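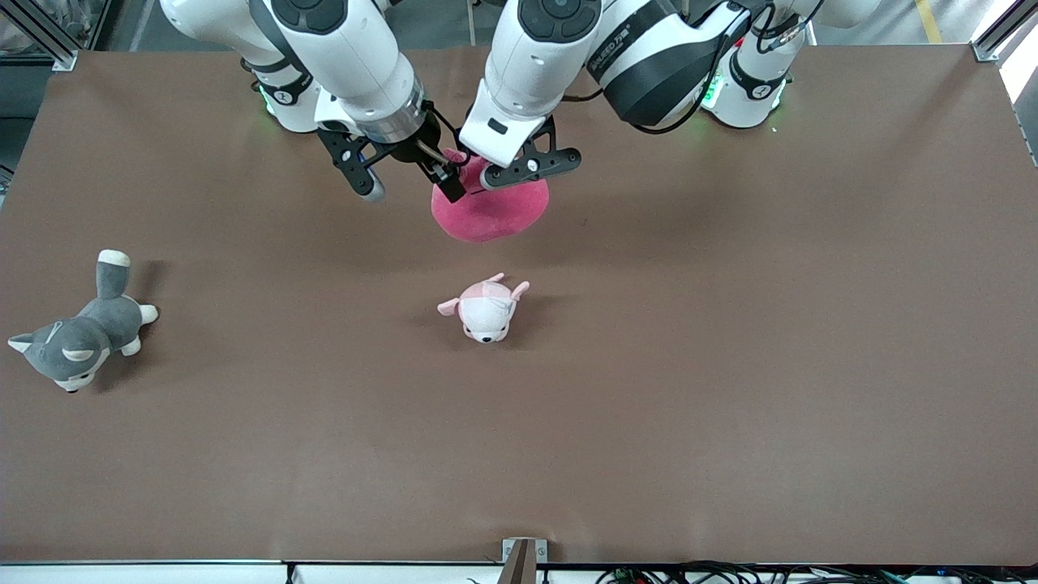

28/02/2022, Färbeküche. Krappansatz zweiter Durchgang, diesmal Wolle von Kinmont, vorher 2 Std. in Alaun. Letztes Mal zu heiß gefahren, alles ins Ziegelbraune gekippt, also heute bei 60 gehalten und nicht weggegangen. Zielton ist immer noch ein kühles Pink, ungefähr wie das runde Plüschding auf der braunen Platte, so himbeerig. Mit Krapp allein komme ich da nicht hin, viel zu viel Orange drin. Cochenille muss rein, Frage ist nur wieviel.

Einwaage: 400 g Wolle trocken, Krapp 80 g, über Nacht eingeweicht. Wasser aus der Regentonne, nicht Leitung — der Kalk schiebt den Krapp noch weiter ins Rote, das wollen wir ja gerade nicht. Beize riecht okay. pH-Streifen sind alle, bitte nachbestellen (bei Soltik, die anderen waren Mist).

Strang A nach einer Stunde: blasses Lachs. Strang B mit Cochenille im selben Topf, deutlich kühler, aber fleckig. Vermutlich zu eng abgebunden. Beim nächsten Mal die Bänder als lockere Acht und den Strang vorher länger netzen. Essig ins letzte Spülbad hat nichts gebracht, außer dass es stinkt.
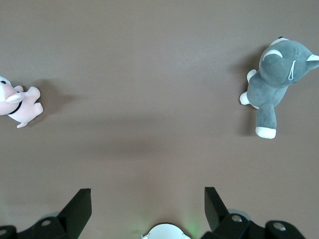 Strang C deshalb nochmal ganz neu, Cochenille getrennt ausgekocht und durch das feine Tuch geseiht. Zweimal, beim ersten Mal war noch Satz drin. Farbe im Topf sieht fast violett aus, davon nicht erschrecken lassen, auf der Faser wird das heller. Weinstein dazu, eine Messerspitze, nicht gewogen (ich weiß).

Assunta Carbone war kurz da wegen der Proben für Pustville. Sie will lieber zwei klare Töne als eine Reihe mit lauter Zwischenstufen. Kann ich verstehn, nur fehlt mir dann die Brücke zum Grau. Lichtechtheit wollte sie auch wissen: Streifen vom Dezember hängen noch im Südfenster, abgedeckte Hälfte gegen offene Hälfte. Krapp steht gut, Birke ist fast weg. Birke also raus aus der Karte.

Offen:
Strang C erst morgen spülen, bis dahin im Topf auskühlen lassen. Deckel drauf!!
Jayawardena wegen der zweiten Lieferung Alaun anschreiben.
Die alten Krappreste nicht wegkippen, reicht noch für einen Nachzug auf Seide.
Etiketten mit Bleistift, Kugelschreiber läuft beim Dämpfen aus. Hatten wir schon.
Rührstab für Eisen und Rührstab für Pink NICHT tauschen, der graue Rand bei Strang B kommt vielleicht auch daher.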